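Keeping the Virtual Cell in Order

At Vamside, the kitchen cell is serviced on a schedule, even though it exists only in simulation 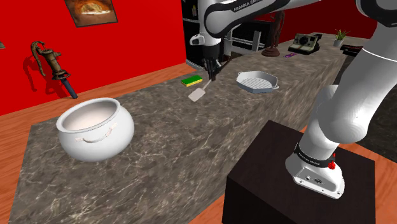

When Zuleica Sales took charge of the manipulation cell at Vamside, she inherited a maintenance log that stopped in October. The cell had no grease points and no cables to chafe. It runs in software, and the staff had assumed that it would stay as they had left it.

That assumption did not hold. Over the winter, two updates to the physics engine changed the way contact forces were calculated, and grasps that had been reliable began to fail. The laboratory now treats its simulated workstation much as a plant would treat a physical one, with a named custodian, a service interval and a written procedure for repairs.

The procedure begins at the base. The arm, a Franka Emika model, is fixed to a block-shaped pedestal beside the counter, and its position there is checked against a stored reference before any trial is accepted. An error too small to notice at the pedestal can leave the fingers beside a handle instead of around it.

"We confirm the mounting first and the gripper second," says Gleice Guerra, who wrote the current checklist. "Only then do we look at the objects."

The objects take the most time. A spatula is the standard test piece, with a thin handle and a broad, flat blade that together make an unforgiving load. The grill pan, with its ridges and two small loop handles, calls for a more detailed collision model, and the large white pot has a flared rim that must be modeled as an open shape. An earlier version had been closed over by mistake – the arm treated the mouth of the pot as a solid lid – and the fault remained in the files for 135 runs before Cauã Lins found it.

Each full service consists of 2000 short trials, run overnight from a fixed list of starting positions. Failed grasps are replayed one at a time the next morning. At the most recent service, completed on 15 February 2023, the team set aside 30 trials for review and traced most of them to a single friction value assigned to the fingertips.

The value was corrected the same day. Under the laboratory's rules, a repair of this kind must be entered in the log with the old setting, the new setting and the initials of a second reader. Iida Pesonen, who supervises the work, has declined several requests to shorten the form. Results from the cell are passed to partner groups at Folta and Musau, and both have asked that every change be traceable.

The next revision will cover the finger pads, whose contact surfaces are still modeled as rigid. Sales expects to begin once the present settings have passed a second full service.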